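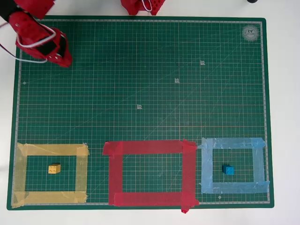
How to Budget for a Small Tabletop Robot Arm Station

Posted November 2020

A sorting task is a great first project for a small robot arm. Pick up a brick, put it in the zone with the matching color, repeat. It sounds like a toy problem, and you will learn a huge amount from it! It's also cheap enough that a small team can pay for it out of an ordinary equipment budget, as long as the plan covers more than the arm itself.

This guide goes through the budget in the order we'd do it if we were starting again tomorrow. Grab a spreadsheet and make four columns: item, quantity, price, and who sells it. Add a fifth for delivery time. You'll use that one more than you expect.

Step 1: Write down the task first

Before you look at a single parts list, write one sentence that says what the arm has to do. Ours was "move small bricks from anywhere on the mat into the zone of the same color." That sentence settles a lot of spending. Small bricks are light, so you don't need strong motors. Everything happens on one mat, so you don't need a long reach. Color matters, so you do need a decent camera and steady light.

If your sentence has the word "and" in it twice, split it into two projects and budget for the first one.

Step 2: Decide how many arms

Our advice is to plan for 2. Even if only one will be working at a time, the second is your source of spare parts, your test bed for new settings, and the one people can take apart to see how a joint goes together. Building both in the same week also saves a lot of head scratching, as the second goes so much faster than the first.

Get prices for three versions:

Printed parts made on your own printer, with motors and electronics bought separately
A kit with the parts already printed
A fully assembled arm

We priced the kit version from Bredier and the loose motors from Shevchuk, and went with self-printed parts and Shevchuk motors. If you don't own a printer already, the kit will probably win. Don't buy a printer just for this.

Step 3: Add the spares line

Set this up as its own line so it can't get swallowed by something else. Motors wear out, and the small gripper joint takes the most abuse while people are learning. We ordered 11 extra cables in one go and were very glad of it. Printed parts are the easy bit – a spool of filament in the same color covers a lot of broken fingers.

Step 4: Price the work surface

This is the fun part, and it costs next to nothing. A large cutting mat gives you a flat surface with a printed grid, so you can write down where things were placed and put them back there for the next run. An A2 mat is a comfortable size for this kind of task. Then add colored masking tape for the zones and a handful of small bricks in the same colors.

Buy wide tape. It's quick to lay down, it shows up well on camera, and you can pull it up when you change the layout. Overlapping corners are fine. Buy more than one roll of each color, too, as you will change the layout. 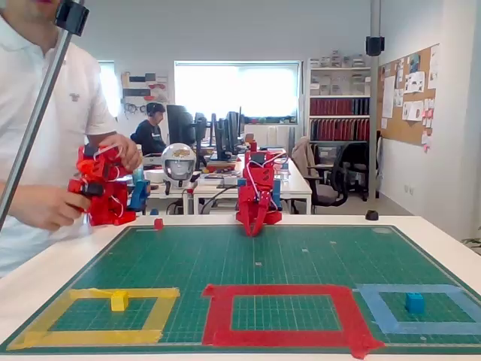 The Skiltatau station, with yellow, red and blue zones taped along the front of the mat.

Step 5: Don't forget what goes around the table

Here's where first budgets usually come up short. Go through this list and put a price next to each line, even if the price is zero because you already own the thing:

Table, solid enough that it doesn't shake when the arm moves
Poles and clamps for mounting cameras
Cameras
Power supplies and a good power strip
USB cables, longer than you think
Computer and monitor
Basic hand tools and somewhere to hang them

Measure your table before you order poles. You want the base to sit on the tabletop without eating into the work area.

Step 6: Set the ceiling and hold some back

For the surface, mounts and spares together, we set a ceiling of $600, separate from the arms and the computer. Of that, $40 went to the mat, tape and bricks. We kept the last slice unspent until the arms had been running for a month, and that turned out to be the best decision in the whole plan, because by then we knew which parts we really wanted more of.

Step 7: Order in the right sequence

Order by delivery time, longest first. For us that meant motors, then cameras, then everything else. Our motors came through the Olodport warehouse and took longer than the rest of the order put together, so we printed parts and set up the table while we waited. If you need to be running by April, send the motor order as soon as the budget is approved.

When the boxes arrive, test every motor by itself before it goes into a joint. Swapping one on the bench takes a few minutes. Swapping one out of a finished arm can take a whole afternoon, cables included.

Once the first arm moves, run it for a few days before you spend anything else – and keep the spreadsheet open, as you'll want it for the second station.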